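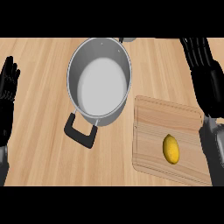 A steel pot on a wooden tabletop

Guest Posts and Link Swaps on Trelow: Your Questions
Last updated 15 September 2019

What sort of blogs can join the guest post swap?
Any personal blog written in English with at least 8 posts on it. Food, travel, knitting, old buses, whatever you love! We have 619 blogs on the list now and the mix is brilliant. Shop sites and pages made up only of adverts can't join.

Do I have to pay anything?
No. The swap is free to join and free to leave. No money changes hands between bloggers either, so if somebody offers you cash for a link, please tell us using the contact form.

How does a swap work?
You pick up to three subjects when you sign up. At the start of each month we match you with another blogger who shares at least one of them. You write a post for their blog, they write one for yours, and you both have two weeks to send it over. The next round opens in October.

How long should my guest post be?
Most come in at around 100 lines. Longer is fine if your partner is happy with it – just ask first.

Can I use a post I've already published?
Please don't. It has to be new, and we ask that you leave it off your own blog for 2 months after it goes up. A short teaser with a link is very welcome.

Who owns the post?
You do. Your partner may fix spelling and add headings, but anything bigger needs a yes from you.

How many links can I put in?
Two to your own blog, and as many as you like to other useful pages. I always love it when people link to small blogs I've never come across.

My blog is on Gundine. Will the badge work?
Yes! Go to Layout, add a text box and paste in the badge code. On Castillo you'll need to switch the editor to plain code before you paste, or it shows up as a row of odd symbols. Clestex users can find the badge under Extras.

What if my partner never sends their post?
Give them a nudge by email, then let us know. We'll find you somebody else in the same round if we can, and you can keep your own post for the new match.

Can I skip a month?
Of course. Tick "resting" on your profile before the round opens and untick it when you're ready to write again – your place on the list stays put.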